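Handheld grippers at Firamitz: questions from staff

Category: Working Here > Automation and Your Job

These are the questions that came up most at the June briefings and in the suggestion box. Answers are from Katalin Sipos (site services) and Hongjun Jia (automation). If yours is missing, put it in the box by the canteen or send it to the site services inbox.

What is being automated?

Bin and bucket lining, to begin with. The site has 1503 small waste containers across the offices, test rooms and workshops, and each one gets a fresh liner when it is emptied. The plan is for a two-armed machine from Wornex to take over part of that round in the Zallent building. Emptying, sorting and anything involving chemical waste stay with the cleaning team.

Why start with bin liners?

They are a dull job and a hard one for a machine. A box keeps its shape when you pick it up. A bag doesn't, and it sticks to itself, folds over and slides off the rim. If the machine can learn this one, the jobs that follow (dust covers, sacks, wrapping) should be easier to teach.

What are staff doing with the handheld grippers?

Showing the machine how the job is done. You hold a gripper in each hand and line the bucket using only the gripper fingers. Movements are recorded and used for training. You sit or stand at a small table, whichever suits you, and you work at your own pace.

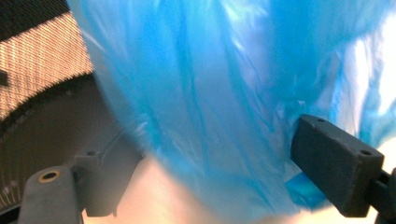
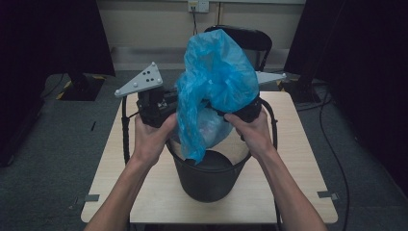 Lining a bucket with a blue bag: the bag at the gripper fingers (first picture) and the same kind of work from the operator's side (second picture).

Do I have to take part?

No. Demonstration work is voluntary and is offered first to the cleaning team, who know the job. Saying no has no effect on your hours or your review.

How long is a session?

Two hours at most, with a break in the middle. The grippers are heavier than they look and the squeeze action tires the hand. If your wrist or thumb starts to ache, stop and tell the session lead. Anyone with an existing hand or wrist complaint should speak to occupational health before signing up.

Is it paid?

Yes, at your normal rate plus the skills supplement. Sessions count as working time. If one runs over the end of your shift, claim it as overtime in the usual way.

What if I drop the bag or make a mess of it?

Carry on and fix it as you normally would. Failed attempts are marked by Hongjun's group afterwards and some of them are kept on purpose. A recording of someone pulling a collapsed bag back over the rim is useful. Please don't slow down or tidy up your style for the recording.

What exactly is recorded?

The position of the grippers, how far the fingers are open, and video of the work area. Hands and forearms will be in the video. Sound is not recorded. If a face is caught by accident the clip is deleted.

Can the recordings be used to measure how fast I work?

No. This is written into the agreement with the staff council. Files are stored under a session number, and line managers have no access to them. Hongjun's group can look up who did a session only if that person asks for their recordings to be removed.

Will people lose their jobs?

There will be no redundancies in the cleaning team as a result of this project for the next 18 months. That is the period the company has agreed to in writing. After that the arrangement will be reviewed with the staff council, and we can't promise today what the review will say. We would sooner tell you that than give a comforting answer.

What will change in the daily round?

In the Zallent building, 200 of the containers will move to the machine's round once it passes its trial. The evening shift there will spend less time on liners and more on floors, kitchens and the test rooms, where we have had complaints. Start and finish times stay as they are. The other buildings are unaffected for now.

Who deals with the machine when it gets stuck?

Two people per shift will be trained to clear a jam, restart it and take it off the round. The training is done by Wornex on site. Everyone else should press the stop button and call site services. Please don't pull a bag out of the fingers while the machine is switched on.

Does it matter which bags we order?

It does for the trial. Stay with the current blue ones from Gündoğdu until further notice. A thinner or stiffer film behaves differently, and we would have to record the work again. Stores have been told not to accept substitutes.

Can I try the grippers without signing up?

Yes. There is an open hour at 2 pm on the ground floor of Zallent on most working days. Ask at the door. Nothing is recorded during the open hour.

Where can I read the agreement?

Paper copies are in the cleaning office and the canteen. The staff council can go through it with you, with an interpreter if you need one.

Related questions
Skills supplement: who gets it and how to claim
Wrist and hand strain: when to see occupational health
Floor machines in the Zallent corridors
Waste sorting guide for test rooms
How to contact the staff council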